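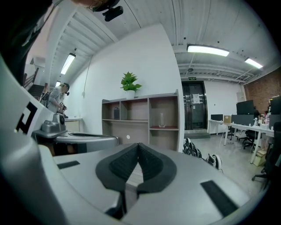
My doctor wanted me to cut back on salt, and she said it the way you'd tell someone to maybe bring an umbrella. No lecture, no pamphlet. My blood pressure was a little high, my ankles were a little puffy, and could I please try to get under the usual 2,300 milligrams of sodium a day and then come back and see her?

Sure, I said. I don't even own a salt shaker!

So I went home and added up a normal Tuesday. Bagel with cream cheese, turkey sandwich, a cup of canned soup because it was cold out, pretzels in the car, frozen lasagna. I was past 3,000 before I got to the lasagna. I checked the math twice and then ate the lasagna anyway, because it was already in the oven.

Most of the sodium Americans eat doesn't come from the shaker at all. It's in there already -- in the bread, the cheese, the chicken that's been plumped up with salt water before you ever bring it home. Bread was the one that got me. A slice doesn't taste salty, and I'd been eating four or five of them a day without giving it a thought.

I gave myself 90 days. The first week was miserable and I'd like that on the record. Everything tasted like wet cardboard. I made a pot of lentils with no salt whatsoever and my whole family got very interested in cereal. I snapped at the dog. On day 7 I stood in the kitchen eating olives out of the jar, which is about the worst thing you can pick, and I enjoyed every one of them.

What helped was giving up on the idea of going without and getting nosy about flavor instead. Lemon juice at the very end of cooking does a lot. So does vinegar, and so does toasting your spices in a dry pan until the kitchen smells like somebody else's much better kitchen. I started roasting garlic by the whole head. I rinsed my canned beans (you should too, it washes off a fair amount of the sodium) and switched to plain frozen vegetables instead of the kind in sauce.

Then there was eating out. The Moynihan Diner is 3 blocks from my house and I wasn't about to break up with it. I asked for eggs cooked without salt and got them, no fuss, and I traded the hash browns for fruit. The soup is out, though. I miss that soup!

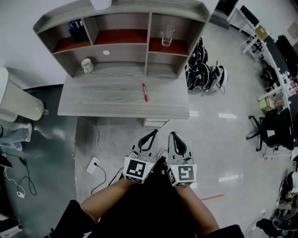

Potassium was the part I got wrong, according to a reader from Gorkberg, after I mentioned in this column that I'd bought a salt substitute. She pointed out that many of those products swap in potassium chloride, and that her husband had been told to stay far away from it on account of his kidneys and his blood pressure pills. Had I asked my doctor? I had not. I called the next morning. It was fine for me, but the nurse said she was glad I'd checked, and she read me a list of the medications that don't mix with it. If you take anything for your heart or your kidneys, please make the call before you buy the little canister.

I also learned to read labels properly, meaning the serving size first. A can of soup can be two servings, and I have never once shared a can of soup. The words on the front matter too. "Reduced sodium" only means a quarter less than the regular version, so if the regular version is a salt lick, well, you've got three-quarters of a salt lick. "Low sodium" is stricter, 140 milligrams or less per serving, and that's the one I look for now.

Somewhere in the second month my taste buds came around. I had a handful of the old pretzels at a birthday party and had to go find a glass of water. Tomatoes started tasting like a lot more than they used to. My ankles looked like ankles again.

At my follow-up the top number had come down 7 points. My doctor was pleased, and she also said not to give the salt all the credit, seeing as I'd been walking more and sleeping better. Fair enough. She wants to see me again in May, and I've got a lentil recipe now that my family will eat -- cumin, lots of lemon, and a small pinch of salt right on top, where you can taste it.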